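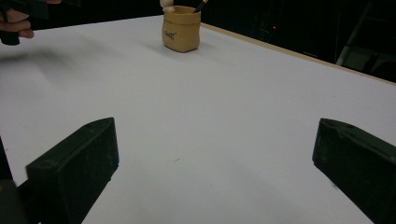 Kendach craft hall to open two evenings a week from May

The craft hall in Kendach will stay open on two evenings each week, starting in May. Until now the rooms could be used only in the daytime, and many people who have a job could not come.

Mared Bevan, who manages the hall, told this newspaper that the change was asked for many times. In the winter the hall sent a short survey to its members, and 438 of them sent it back. The most common wish was for later hours. The second was for more places to store unfinished work.

"People wrote to us that they pay for the whole year and come only in their holidays," Bevan said. "This is not fair to them. We wanted to solve it before the summer."

The evening hours will be from 5:30 to 9 p.m. The first evening is a Thursday, and the second one will be decided after the bus company Duvlow publishes its new timetable. The last bus toward Lewis leaves at present at 8:40 p.m., and this is too early for the people who live on that side of the valley. Duvlow has said that it is looking at a later bus, but it did not promise anything.

The daytime hours remain the same. The price of the yearly membership also does not change. Visitors who are not members can buy a ticket for one evening at the front desk, and children under 12 must come together with an adult. 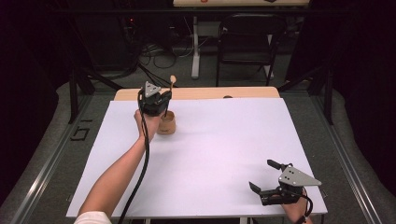

A small paper cup with a wooden stick in it, on a white board.

The hall has six rooms. On the evenings, the pottery room, the sewing room and the large room on the ground floor will be open. The wood workshop will stay closed at first. Its machines are loud, and the neighbors on the north side have small children. Bevan said she will meet with the neighbors in the autumn and ask them again.

To pay for the longer hours, the hall received 2281 dollars from the local business fund. The heating company Fledo has also agreed to repair the old boiler at a lower price. The work on the boiler needs to be finished before the cold months, and during this time the sewing room can be closed for a few days. Members will get a message before it happens.

Last year nearly 467 people took part in a course at the hall. The most popular were the pottery course for beginners and the one for repairing clothes. Both of them will be offered again, and now also in the evening. Registration opens in the last week before the first evening, at the front desk or by telephone. Places in the pottery course are limited by the number of wheels, so it is good to register early.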